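4.2 Do listeners prefer groups with several lead singers?

The claim that a band gains from sharing the lead vocal is repeated in reviews far more often than it is tested. Laur and Xiao report a clear preference for shared leads, but their 400 listeners were recruited at one festival in Stondham, where most of the acts on the bill already traded verses. We doubt that the result says much about listeners elsewhere.

Our own sample of 2489 song ratings shows a weaker pattern. Songs with two or more lead voices scored slightly higher, yet the gap shrank to almost nothing once we left out the seven best-known groups. Fame may be doing the work here. Tan and Fang argue that harmony singing explains the rest, a view we find hard to judge, as their coders never agreed on what counts as harmony. 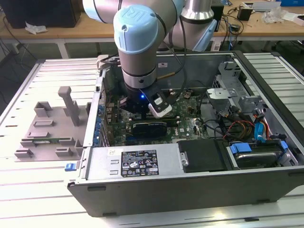
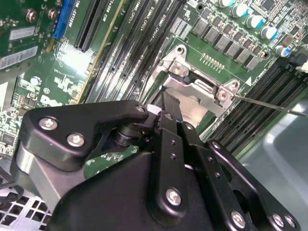

Figure 3. Robotic arm and open desktop computer case (first panel); black gripper over a green motherboard (second panel).

A further problem is order. Listeners in the Burville sessions heard the solo-led songs first, and ratings in such tests often drift upward as people settle in. Østergaard's reanalysis corrects for this with a single fixed adjustment, applied to all 1588 responses alike. That seems too simple to us. Until the songs are played in random order, we would treat the reported preference as unproven.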